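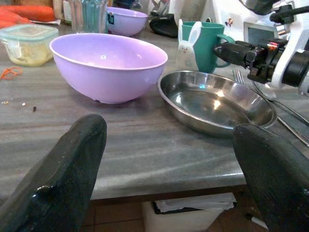
**What changed in the control software this period?** The planner now replans while the arms are moving, and both arms share one schedule. Before June each arm stopped, waited for a new plan and started again.

## Progress report, kitchen tasks, Bokton project

17 Nov 2024
Prepared by Mylene Galang for Adel Bennani

### Work done

Younes Shehata finished moving the planner off the old Prustard code. Plans are now sent in short pieces, and a piece that hasn't started yet can be replaced. The longest delay between a perception update and a changed path is 92 ms. Our target was 100 ms.

Amancay Rivadeneira rewrote the part of perception that finds bowl rims. Shiny steel was the main problem, as the old version read bright reflections as edges and put the grasp point inside the bowl. The new version compares wrist views taken from different angles and drops any edge that moves the wrong way between them. Plastic bowls go through the same code with no special settings.

The two-arm collision check runs inside the planner. It used to be a separate process and sometimes worked from an old joint state.

### Open problems

- Clear glass is still missed when the background is plain. We treat the whole area around a suspected glass as blocked, and this makes some reachable objects unreachable.
- Flat silverware is found, but the angle is often wrong when pieces lie close together.
- The log viewer, Gutard, drops wrist video on long runs. Evaristo Contreras has a fix in review.
- Six tickets from the last review remain open. Two are waiting on the driver update from Athanasiadis.

### Next period

1. Close the silverware angle ticket.
2. Add a replay test for each of the 11 failure types in the log.
3. Write up the planner interface so the other team can call it without our help.

### Budget and staffing

Spending is on plan. We'd like to move the unused travel money to compute for the replay tests, and need your approval before we order. Younes is half time on this project until the interface document is done.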